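Right, a thread on the fault that ate most of our July, because a few people have asked and I'd like it written down somewhere. It's about a hand that kept its grip force after it had let go. Long one.

Background for anyone new. I look after the simulation side of Podero, which is our tabletop handling project. Plates, cans, small boxes, that sort of thing. The controller gets tested in simulation first and only goes to the real arms once it has passed.

The controller is called Melik. It decides where the hand goes, when the fingers close and how hard. Underneath it is a small safety layer called Nair, which is supposed to stop the arm if the force on any finger goes over a limit. Nair is the one part that must not be wrong.

Nair was wrong.

The first sign was a cracked plate on the real table. The hand came down to pick it up by the rim, the fingers closed, and they went on closing. No stop from Nair. I was next to the emergency button and pressed it, but the plate had gone by then.

No one was hurt. We keep people outside a marked line when the arms are powered, and the bits stayed inside it. I'm still glad it was a plate.

My first guess was a bad finger sensor. We swapped the hand for the spare and ran the same job with a block of foam on the table. Same thing on the fifth go. So not the sensor, or two bad sensors, and I didn't fancy that as an explanation.

Next I went back to simulation to see if I could get it to happen there. I used one of our ordinary table set-ups and didn't tidy it up at all, as I wanted the clutter left in.
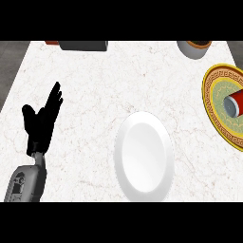 I left it running overnight with a script that reset the table after every try and wrote down the finger forces the whole way through. By morning it had done 1074 tries.

18 of them had the fault. In all 18, Melik asked for more force and Nair didn't stop it. So it was in the software, and I could stop taking hands apart.

Finding which tries failed was easy. Finding out why took me another 5 days, and I'm not proud of that.

What the 18 had in common was that the hand had let go of something and gone for the next thing very soon after. When the hand opens, Nair takes a fresh zero for each finger. It reads the sensor, calls that "no load" and measures everything from there.

The trouble is it took the reading as soon as the open command was sent. It didn't wait for the fingers to come off the object. If they were still pressing at that moment, the pressing became the new zero.

So on the next grasp Nair was reading low by however much the hand had been squeezing before. Melik saw a weak grip and asked for more. Nair saw a number under the limit and let it through. Both were doing what they'd been told.

It also explains why our normal tests never caught it. They do one grasp, then a full reset, and the reset takes a proper zero with the hand well clear of the table. Two grasps in a row was the thing we never tested. That one is on me, I wrote the tests.

The fix is 2 changes. First, Nair won't take a zero until the fingers report fully open and the readings have settled. Second, if the new zero is far from the old one, it refuses it, stops the arm and asks a person to look.

The second change is a nuisance. It stops the arm for things that turn out to be harmless, mostly when a finger is slow to open. I've been asked to loosen it and I've said no for now. I would sooner walk over and press a button.

I ran the same overnight job with the fix in. No over-force on any try, and the arm stopped itself a handful of times. I went through every one of those stops by hand. Then back to the real table, foam block first, and a plate only after that had been dull for a whole afternoon.

We've also put a hard current limit on the finger motors, set separately from Nair. It should have been there from the start. If the software gets its zero wrong again, the motors still can't push hard enough to break crockery.

If you run anything similar, check when your force sensors get zeroed and what the hand is touching when it happens. Then test two grasps with no reset in between. It took me ten minutes to write that test once I knew I needed it.

Someone asked whether Mestico has the same problem, as it's our older controller. It does its zero at start-up only, so it can't go wrong this way. It does drift over a long day, though, and I haven't looked at how far. I've got that down for next week.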